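**Nikdale Grasp Planner**, software module, maintained by Brustar. Page revised Aug 20, 2025.

Nikdale turns wrist camera input into grasp poses for two-finger grippers. It runs between the perception stack and the arm controller, and it replaces the fixed offset table used in the older Lerance module. The planner needs no CAD model of the part. It works from a segmented outline, a depth estimate and a material class set by the integrator.

## Approach and pre-grasp

The planner samples up to 200 candidate poses per target and drops any pose where a finger would touch a bin wall. The remaining poses are ranked by clearance first and by grip width second. Light-colored liners are handled as a separate floor layer, so a sponge or foam part lying on one is segmented against the liner and the bin color is left out of the comparison.

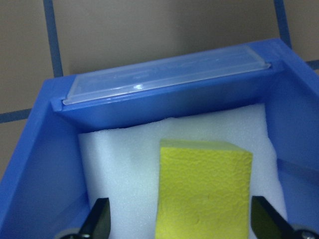

**Does the planner need a separate depth sensor?**

A single calibrated wrist camera is enough for parts taller than 9 mm. For flatter parts, connect a depth source to the second input and set `depth_mode: external`.

Clear and frosted plastics near the target are a known source of false edges. The `translucent_mask` option removes them from the outline but keeps them in the collision map. Leave it on for any cell where lids or cases can end up on a bin rim.

## Soft parts

Foam, sponge and similar materials use the `compliant` class. In this class the closing command is limited by finger travel past first contact, and the force limit acts only as a backup. Dents and uneven faces on a foam block change the outline slightly between picks. The planner widens its edge tolerance to allow for this and does not request a new scan unless the fit score falls below the threshold.

After closing, the hold check compares the part region in the wrist view with the region stored before the grasp. Fixed background features, such as tape lines on a wall, can be registered as references to separate part motion from camera motion. Bright glare on nearby objects is excluded by the saturation filter.
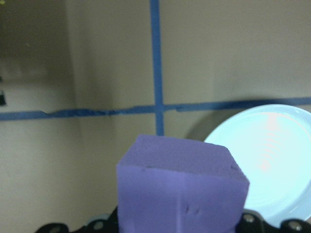
## Specifications

| Item | Value |
|---|---|
| Planning time, median | 148 ms |
| Planning time, worst case in acceptance test | 261 ms |
| Candidates per target | 200 max |
| Gripper type | Two-finger, parallel or angular |
| Configuration format | YAML |

Timing was measured on the Sepúlveda reference controller with logging disabled.

## Integration and support

Lerance configuration files can be imported with `nikdale-convert`. Offsets are carried over as starting values and should be checked before the first run at full speed. Material classes are not imported and must be entered again.

Technical contact: Renata Arancibia, planning and control. Licensing: Agustina Pereyra.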